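维斯顿夹爪误闭合事件

维斯顿夹爪误闭合事件，是指手持式数据采集夹爪“Viston”在使用中多次出现未经操作者触发而自行闭合、或闭合后延迟松开的一组故障。该型夹爪由杰维科（Jevico）公司供应，配套记录软件名为Nesik。事件在2022年夏季引起使用单位注意，供应方随后发布固件更新，并将故障归因于线缆接头松动。这一解释是否足以说明全部情况，至今仍有争议。

背景

Viston为成对使用的有线夹爪，操作者左右手各持一只，在桌面上完成抓取、放置、整理等日常动作，夹爪的开合量与位置由线缆传回主机，用于训练机器人的操作策略。与遥操作机械臂相比，这种方式成本较低，布置也快，但手指与活动部件之间的距离很近。产品手册把夹持力列为“对人体安全”，却没有写明测试时使用的是成人手指还是标准试块，也没有给出连续闭合时的数值。

杰维科在宣传材料中称该产品“无需防护培训即可使用”。后来整理的故障记录显示，多数使用单位确实没有安排过任何培训。

事件经过

最早的书面记录日期为2022年7月13日。当日一名操作者在收纳玩具的任务中，右手夹爪夹住物体后不再响应松开指令，操作者用另一只手去掰夹指，食指被夹，皮肤有压痕，未就医。现场人员重启主机后夹爪恢复。记录软件在这段时间内仍显示“状态正常”，时间戳连续，没有报警。

此后各使用单位陆续上报类似情况，总计11起，其中2起涉及手指受夹，其余为物体掉落、夹爪卡滞或采集中断。上报采取自愿方式，表格中没有“未发生故障”的使用时长一栏，因此无法据此推算故障率。供应方后来引用这11起事件来说明问题“极为罕见”，依据并不充分。

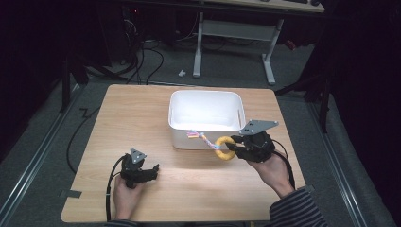
故障在柔软或形状不规则的物体上较常被提到，例如绳编玩具、布料和带流苏的物件。有使用者认为，纤维进入夹指根部会增加阻力，使控制器误判为尚未夹紧，从而继续加力。杰维科否认这一说法，但未公布拆解结果。

调查

供应方的内部调查由其合作方卡普兰（Kaplan）实验室执行。报告摘要称，技术人员检查了487段采集记录，在其中281段发现程度不一的信号抖动，并认定抖动来自线缆根部反复弯折造成的接触不良。全文没有公开。

摘要存在几处疑点。第一，信号抖动与误闭合之间的对应关系没有说明，281段记录中有多少段同时出现夹爪动作异常，文中只字未提。第二，检查所用的记录由供应方挑选，挑选标准不详。第三，卡普兰实验室同时参与了Nesik软件的开发，而软件在故障期间没有报警，本应属于调查范围。摘要对此仅以“日志功能符合设计”一句带过。

接触不良也难以单独解释夹爪为何趋向闭合。按照常见的安全设计，信号丢失时执行机构应当停止或松开。Viston在信号丢失时保持最后一条指令，如果最后一条指令是闭合，夹指便会持续受力。供应方称此举是为了“避免物体意外掉落”，等于承认在设计中把物体掉落看得比手指受夹更重。

线缆问题

有线设计本身也受到批评。两条线缆从手部下方引出，越过桌沿通向地面，操作者伸手或转身时容易牵扯。部分使用单位以胶带固定线缆，但手册未规定固定位置和弯曲半径，各处做法不一。供应方将线缆损伤称为“使用不当”，可手册中又找不到何为正确使用。

处理措施

同年8月，杰维科发布固件更新，在信号中断后限制夹持力，并在Nesik中增加黄色提示。更新没有改变保持最后指令的逻辑，也没有加装实体急停按钮。供应方还向已登记的用户寄送带护套的替换线缆，未登记的用户须自行购买。

一些使用单位另行制定了规定，包括夹爪卡滞时先断电、禁止用另一只手掰动夹指、每次采集前检查线缆根部等。这些规定与供应方的建议并不完全一致。供应方的说明要求先在软件中执行“复位”，而在最早的那起事件中，软件并未识别出任何异常。

评价

支持者指出，已知事件均未造成严重伤害，夹爪的力量远小于工业机械臂，不宜夸大风险。批评者则认为，轻微伤害通常不会上报，现有数字只反映愿意填表的单位。更新发布后，供应方表示没有收到新的报告，但原有的上报表格已在同一时期从其网站撤下，替代渠道为客服邮箱。

截至更新发布时，杰维科未召回任何产品，手册中“对人体安全”的表述仍予保留。

参见

末端执行器
失效安全
人机协作安全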